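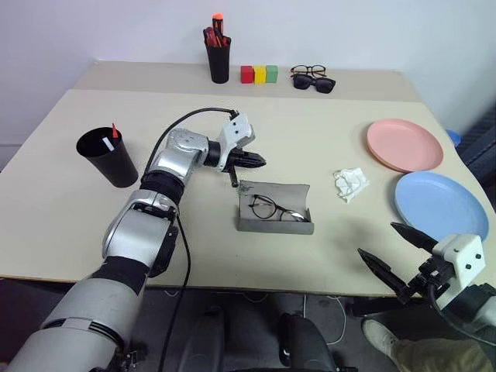 Left arm over the glasses case, right arm waiting its turn by the plates.

1/ A thread about how I lost most of October to a cable. Not a broken cable. A perfectly healthy cable, which is worse, since you can't throw it out and feel better.

2/ Background for anyone new: two arms, one table, boring household stuff on top. The task that hurt us is "close the glasses case with the glasses in it." My mother does this while talking on the phone. We had it on the schedule for an afternoon.

3/ The fault looked like this. Left arm comes over the case, lines up nicely, starts down, and somewhere near the back edge of the lid the wrist gives a little twitch. Sometimes the fingers land where they should. Sometimes they land on the lid like they're ringing a doorbell.

4/ And then once in a while the whole arm stops dead and the controller announces a collision. With what? Air, apparently. We have very solid air in this building.

5/ First theory (mine, presented with great confidence): the camera calibration had drifted. I redid it. It took all morning. The new numbers matched the old numbers to the last digit I care about.

6/ Second theory, from Aarne Ojala: the lenses. Clear plastic, shiny, depth goes funny, planner panics. Good theory! So we took the glasses out and ran it on the bare case. Twitch. Doorbell. Solid air.

7/ Third theory: the gripper. We swapped the left one for the spare from the Ostamel shelf, which involves four screws and one screw that has rolled under something. Same fault. Put the old one back. Found the screw two days later in my shoe.

8/ At this point Lempi Seppälä asked whether the right arm ever did it. It did not. Never had. I had been so busy being annoyed at the left one that I hadn't thought to ask its twin.

9/ So we ran both arms through the same moves, mirrored, 200 times each. Left: 13 faults. Right: zero. I would like to say I was pleased to have data. I went and got a sandwich.

10/ Here's the part that should have been obvious. Look at the cable on the left arm in the photo up top. It loops off the gripper housing, goes back along the arm and then hangs off the front edge of the table. I have walked past that loop every day for months and thought "neat enough."

11/ What it does in motion: when the wrist rotates past a certain angle with the elbow up high, the loop runs out of slack. The cable pulls. It isn't a big pull. It's the kind of tug a toddler gives your sleeve.

12/ But the joint feels an outside force it can't explain, and the safety code has exactly one opinion about outside forces. Small tug, you get the twitch. Big tug, protective stop. The robot was right the entire time. I have apologized to it, privately.

13/ Why only with the case? The plates sit over on the right and that arm usually gets them. The left one mostly did easy reaches. The case is the one job where it has to come in over the top and turn its wrist all the way around. We'd built a cable test and called it a glasses test.

14/ Now the bit I'm less jokey about. While we were chasing this, somebody (me) raised the collision threshold on the left arm "just to see." It did make the stops go away. It also meant an arm that would push harder before noticing it had hit something. Such as a person.

15/ I left it that way overnight. Araba Wumbei caught it the next morning when she read the config before powering up, the way we're all supposed to and the way I mostly skim. We had a short conversation. It was a fair conversation.

16/ People sit close to this table. Legs under it, feet near it, hands in and out to reset things. A stop with no visible cause is irritating. An arm that has been told to care less is how you end up filling out a form.

17/ New rule: thresholds can't be changed without a second name on the change, and they reset to default on every restart. It took 12 lines of code. I've written longer emails complaining about the coffee.

18/ The fix for the cable itself: more slack at the wrist, one strap moved further back, and a check that swings every joint to its limits before anything else happens. Parts cost was one strap. We had the strap.

19/ Since then, 3000 cycles on the left arm without a phantom stop. There was one real stop, when Oona Miettinen put her elbow where the arm was going. It stopped. She said "huh." Best test result of the month.

20/ Someone will ask, so: yes, the closing itself still fails sometimes. The lid snaps shut on a fingertip and the whole case goes for a ride. That's a different thread, and I'm not emotionally ready to write it.

21/ If your arm is hitting ghosts, put the thing in its ugliest pose, with the power off, and pull gently on every cable you own. Do it before the recalibration. Do it before the sandwich, even.

More from this account
The Fovo gripper update, or why we now read release notes
Labeling both ends of a cable: a beginner's tale
Aatos Saarela's emergency stop drill and what we got wrong
Zerer controller logs, decoded badly
Three weeks with the Ikonen wrist mount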